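Keeping Track of Parts When You Take Something Apart
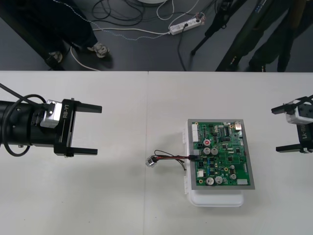
I used to start every repair by clearing a corner of the kitchen counter, and I'd lose a screw before the kettle boiled. These days I do my tinkering on a plain white table (mine came from a closing sale at Devlow, 42 dollars, and I love it!). Anything small and dark shows up right away on white. The one thing I watch is the seam where two panels meet down the middle, so I keep the work a little to one side of it, like the green circuit board in its gray tray, up on top of a white plastic container. A board up on a box is much easier on my neck, and the red and black wires can run off to the left where my sleeve won't catch them.

Before I unplug anything I take a picture with my phone, then another one closer in. Unplug the thing from the wall first, of course, and leave those silver can-shaped capacitors alone, they can hold a charge for a good while afterward.

Screws go in a muffin tin, one cup per step, starting top left. Masking tape flags on the wires work great too - I write on them with a pencil and stick the spare ones along the table edge. And sweep the floor before you start!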